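Home | Questions | Tags | Unanswered | Help

Soft release or hard release for translocated bettongs?

Asked Sep 9, 2019 in Reintroductions

We manage a fenced reserve of 1,105 hectares near Stolstead and have approval to receive 20 bettongs from the Hestthorpe population in February. The draft plan specifies a soft release: holding pens, supplementary feed, then gates opened. One reviewer wants a hard release at dusk. The perimeter is cat- and fox-proof and was last breached before the final baiting round. Does penning improve survival or site fidelity enough to justify the handling?
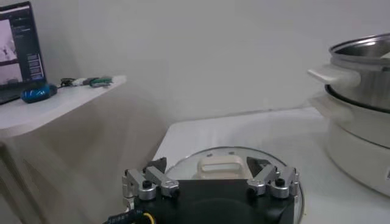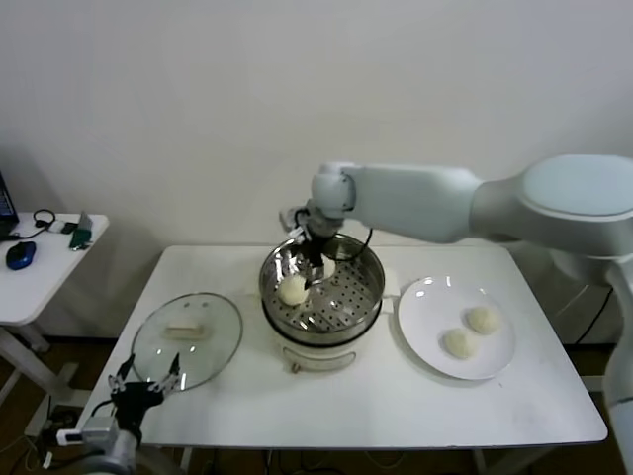
Soil is sandy loam over clay, with reasonable tussock cover in the southern half and very little in the north. We have collars for five animals only. The rest would be monitored by cage trapping and remote cameras.

We use cookies to remember your settings and measure traffic. Accept | Manage preferences

3 answers

Answer 1 (accepted)
Inside a predator-proof fence I would go with hard release. The main argument for penning is to limit dispersal, and your fence already does that. Penned bettongs can injure themselves on mesh, and males held together will fight. Release in the southern half, at separate points, after dark. Weigh every animal at capture and again at the first trapping session. Expect some early weight loss. If an animal keeps losing condition over two sessions, start supplementary feeding at that point. February is a poor choice if your summers are dry. Transport stress rises with temperature and fungi will be scarce. I would ask for a later date.

Answer 2
Depends on the fence. We used pens at Rutherford for 3 nights and had no losses, but we had no hard release group to compare with.

Answer 3
Agree on timing. Put the collars on females if you can, and check fit early because neck size changes with condition. The Lundberg template for trapping records is fine for this, but add a column for pouch status.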